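Wirmont Rail and Lodge Tours: Frequently Asked Questions

What is included in the tour price?
Hotel rooms with private bath, daily breakfast, 3 dinners, all rail travel between Hindomo and Punik, and transfers from station to hotel. Lunches, drinks and travel insurance are not included.

How large are the groups?
Groups are kept small enough to share one rail car. A private departure can be arranged through Binta Onuoha in the booking office.

What class of train is used?
Day trains are booked in first class with reserved seats. The overnight leg uses two-berth sleeper compartments. Bedding is supplied by the railroad. Upper berths have a weight limit of 100 kg.

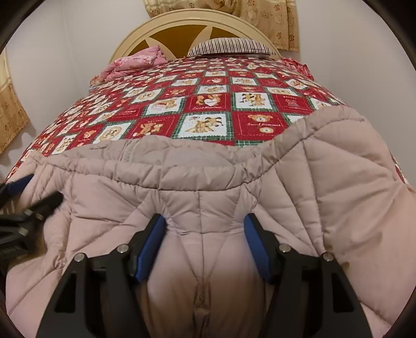
Single travelers are assigned a compartment with another guest of the same sex unless the single supplement has been paid. The supplement covers both the sleeper and the hotels.

How much luggage can I bring?
One suitcase and one day bag per person. Bicycles and skis must be sent ahead as freight.

Do I need warm clothing?
Yes, for January departures. The platform at Cadwaladr is unheated and the change of trains there can take up to 2 hours.

Can I change my hotel after booking?
Hotel changes are accepted until final payment. After that, any difference in rate is charged, plus the hotel's own fee.

What happens if a train is canceled?
We rebook you on the next service or provide a coach. If neither is available within 96 hours, the unused part of the tour is refunded.

When do I receive my tickets?
Tickets are sent by email after final payment. Print the sleeper voucher, as conductors on the Punik line do not accept it on a phone.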